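Última actualización: 5 de marzo de 2024

¿Puede ya una máquina hacer la cama?

Llevo seis años viviendo en un país que no es el mío y trabajando con hoteles pequeños, y en casi todas las cenas alguien me pregunta lo mismo: cuándo van a llegar los robots que limpian. Mi respuesta no gusta a casi nadie. Yo digo que ya han llegado para algunas tareas, y que para las otras falta mucho, y que la gente se equivoca siempre de lado cuando intenta adivinar cuáles son.

Un robot que lleva maletas por un pasillo nos impresiona, y es una cosa bastante sencilla. La maleta es dura, tiene asa, pesa lo que pesa. En cambio, una almohada parece un objeto para niños. No se rompe, no corta, no quema. Pero una almohada no tiene una forma, tiene mil, y cambia de forma en el momento mismo en que se la toca.

En noviembre visité el taller de Lultau, una empresa que prueba pinzas para trabajos de lavandería y de habitaciones. Me recibió Hanne Mogensen, una ingeniera con mucha paciencia para mis preguntas. Me explicó que cerrar los dedos sobre la tela ya no es el problema principal. Lo difícil viene después: saber qué parte de la tela se tiene, dónde está la costura, dónde quedó la cremallera, y si lo que cuelga es una esquina o el centro. Una camarera de pisos lo sabe sin mirar. Las manos se lo dicen.
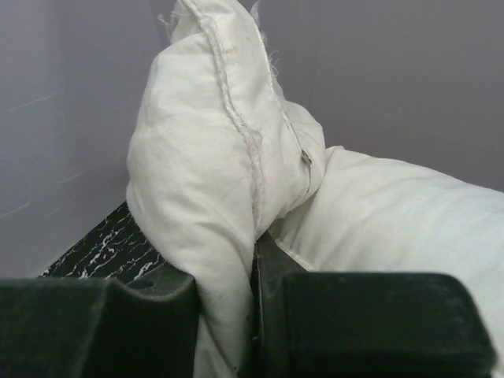 Lo que la pinza no sabe

Una funda arrugada con la costura torcida y unos hilos sueltos es lo normal en cualquier casa. También lo es una mancha pequeña y marrón al lado de la costura. Para una persona, esa mancha es una decisión: esta funda vuelve a lavarse, o se tira, o se pone con la mancha hacia abajo (todos lo hemos hecho). La pinza agarra la tela igual con mancha que sin mancha. Se puede añadir un programa que busque manchas, claro, pero entonces hay que enseñarle también qué es una sombra, qué es un hilo y qué es un dibujo de la tela.

Mi colega Vikas Tiwari no está de acuerdo conmigo. Él piensa que todo esto es cuestión de ejemplos, y que con 2.000 horas de práctica una máquina aprenderá a colocar almohadas como cualquiera de nosotros. Puede ser. Yo he visto progresos que no esperaba, y no quiero ser el hombre que se ríe del primer automóvil. Pero colocar bien dos almohadas en una mesa de pruebas no es lo mismo que arreglar una habitación donde ha dormido una familia – con calcetines entre las sábanas, un cargador debajo del colchón y un oso de peluche que no se debe mandar a lavar.

Tampoco comparto la opinión contraria, que las máquinas nunca podrán. Doblar toallas iguales, todo el día, en una lavandería grande: esto me parece cercano, y me parece bueno, porque es un trabajo que destruye los hombros. Si yo tuviera que poner dinero, lo pondría allí y no en el robot mayordomo de los anuncios.

Mientras tanto, a los dueños de hotel que me escriben les pido una cosa modesta. No bajen los sueldos de las camareras esperando un aparato que todavía pelea con una funda de algodón.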